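Section 4. Handling Open Bins with the Hand-Held Gripper
Last updated: August

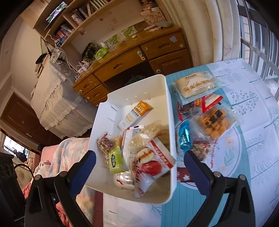

Figure 4-1. Snack bin, gripper pads at the left and right sides.

This section covers picking up, tilting and setting down an open container full of loose items. It applies to all Cendisska sessions run in people's homes. Operators who have only worked at the Gremham bench should read it twice, as the Gremham bench has never had a tablecloth.

4.1 Before you start

1. Ask the householder which surfaces you may use. Write the answer on the session sheet. "They seemed fine with it" is not an answer.
2. Check the pads and the linkage pivots. A pad that wobbles in your fingers will wobble more with a bin between it and its partner.
3. Look over the landing area. Anything lying beside the bin now will be under the bin later unless you move it.
4. Leave the householder's belongings where they are outside the work area. You are there to move a bin. Opinions about the desk may be kept for the drive home.

NOTE: Packaged food only. Wrappers must be sealed at the start of the session and sealed at the end. Operators may not reduce the load by eating it. Rawiri Goodwin keeps the replacement snack budget and has begun to ask questions.

4.2 Gripping and tilting

1. Open the jaws wider than the bin and bring them in level, one on each side.
2. Close slowly until both pads touch. If one pad arrives well ahead of the other, back off and line up again. Do not drag the bin across to meet the late one.
3. Tilt the bin gently and stop before the contents begin to slide.
4. Hold for a count of 2, then lower the near edge first.
5. Open the jaws fully before you pull away. Most spills in the Calow log happened here, with the operator already thinking about lunch.

CAUTION: Shiny wrappers throw glare. If you lose sight of a pad behind a bright spot, stop and shift your own position. Do not squeeze harder to find out where it is.

CAUTION: A patterned cloth can hide small packets and will travel with the bin if caught under it. Keep fabric clear of both pads.

4.3 If something falls out

1. Stop. Keep the bin level.
2. Leave the fallen item alone until the bin is down. Catching it with your free hand is forbidden, however good you were at school sports.
3. Mark the attempt as a spill, including when the item bounced back in. The Sutanto reviewers will find it anyway.
4. Return the item by hand and begin a new attempt.

4.4 Breaks and limits

Take a break of 15 minutes after every 200 attempts. Replace both pads at 2,000 attempts, as a pair, even if one still looks handsome. Sessions booked for a Saturday follow the same limits.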